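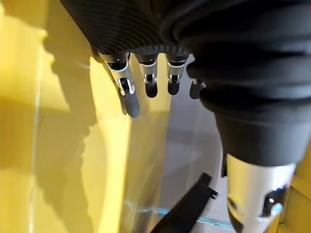
Home Courses Student Work Archive Search

Weekly and Full-Season Release: Viewer Discussion of the Drama "Sarnovell"

Media Studies project report
Anoma Fakir

Share 3 Comments 0

1. Background

"Sarnovell" is a mystery drama produced by Lachance and carried by the streaming service Grokia. The first season was released in full on a single day. The second season was released weekly, one episode every Monday. Both seasons have 10 episodes, and the main cast and the head writer did not change between them. This makes the series a usable case for looking at release schedule, although the two seasons do not tell the same story and the second one started with an existing audience.

The project asked whether the schedule changed what viewers wrote about. It did not try to measure how many people watched. Grokia does not publish viewing numbers by episode.

2. Material

Comments were collected from the public discussion board Pison, which keeps a separate thread for each episode. A total of 3,000 comments were saved, split evenly between the seasons. Duplicates, deleted posts and posts consisting only of a link were removed before this total was reached. From the saved set, 1,000 comments were drawn at random for hand coding, again with an even split.

A short questionnaire was also posted on the board in January. It received 102 complete responses. Respondents chose to take part, so the answers are used only as background to the coding.

3. Coding

Each comment was given one main code: plot prediction, reaction to a scene, character, production (music, sets, editing), or other. Where a comment fit more than one code, the code covering the larger part of the text was used. Sarcasm was coded by its apparent topic.

The first version of the code list had a separate entry for spoiler complaints. It was merged into "other" after a trial run, as the line between a complaint and a warning was hard to apply the same way twice.

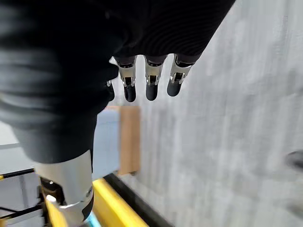

Fig. 1. Robot hand with black glove and metal finger joints.

4. Results

Plot prediction was the most common code for the weekly season and only the third most common for the full-season release. Reaction to a scene led in the first season. Comments on production were rare in both and showed no clear difference.

Activity was also spread differently. In the first season most comments sat in the threads for the opening episode and the finale -- the middle threads were nearly empty. In the second season the threads were closer to each other in size, with a drop after the fourth episode.

Questionnaire respondents mostly said they preferred weekly release for discussion and full release for watching.

5. Limits

All coding was done by one person. A second coder would be needed to report agreement. The board also changed its sorting rules between the seasons, and the effect of this on posting is unknown.

6. Further work

The same code list could be applied to a series released in two blocks. The coding sheet is available on request.

Contact | Copyright Student Work Archive | Back to top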